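Skometti Household Items: progress report to the Haugland fund
March 2025
By the Kelton project office

This report covers the second period of the grant. The work in this period was on the washstand group of items, mainly bar soap and the dishes and bowls it is kept in. The kitchen group was reported last time and is only mentioned here where something has changed.

Progress against the plan

The plan was to complete 80 short sessions of putting away and taking out, using ordinary items bought from local shops. All 80 were completed by the end of February. Each session follows a written task card. There are 14 cards in the washstand group, and they cover things like moving an item from the table to a bowl, taking it out again, and standing a dish up or laying it flat. Two of the cards had to be reworded after the first few days. "Put the soap away" was being read in different ways, so the card now says which dish or bowl is meant.

The tables at Pasberg are in use. We had planned to work straight on the wood, but pale items were hard to make out against it in the afternoon, and residue was getting into the grain. The tops are now covered in plain white, which is changed when it marks. Light in the room is still uneven. We have asked for the lamp at the far end to be replaced and have been told this will happen in the next period.

Condition of the items

Bar soap changes more than anything else we have used. The edges go first, then the lettering, and a bar that has been handled a lot picks up a chalky white film. We keep worn bars in the set, as most soap in most homes is worn. New bars are opened only when an old one splits. The condition of every bar is noted at the start of the day.

The dishes have held up well. We chose strong colours, mostly yellow and orange, so that the container could be told apart from what goes in it. One blue dish cracked and was thrown out. It has not been replaced.
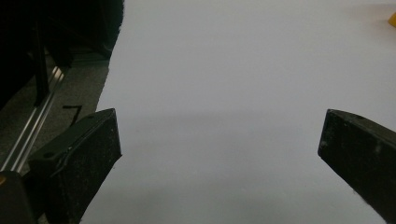
Plain white covering.

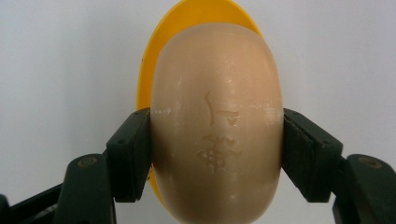 Soap with two characters pressed into the face, and the yellow dish.

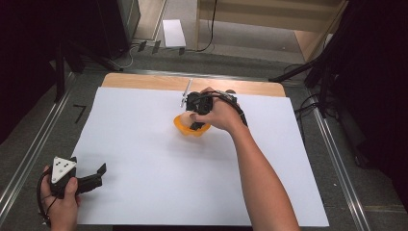
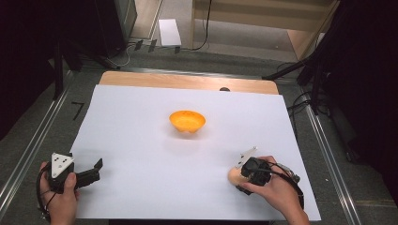 Orange bowl on the white work surface, both pictures.

Spending

Spending in the period was £2,837, against the amount agreed in the revised budget. Most of it went on room hire and session time. Items and table coverings were a small part. The delivery charge on the first order was higher than quoted and we have moved to collecting from the shop.

Problems and changes

The storage boxes at Pasberg have no lids, and dust was getting on the soap. Lids are on order. Until they come, bars are wrapped in paper overnight.

Next period

Work moves on to the laundry group: pegs, folded cloths and small bottles. We would like to keep the orange bowls for this, so that there is something in common between the groups. The item list will be sent to Haugland for approval before anything is bought. A short note on the reworded cards will go with it.

Related reports
Skometti: kitchen group, first period
Pasberg room: set-up notes
Washstand task cards, revised wording
Item list and replacements, February

Contact the Kelton project office | Copyright Kelton | Back to top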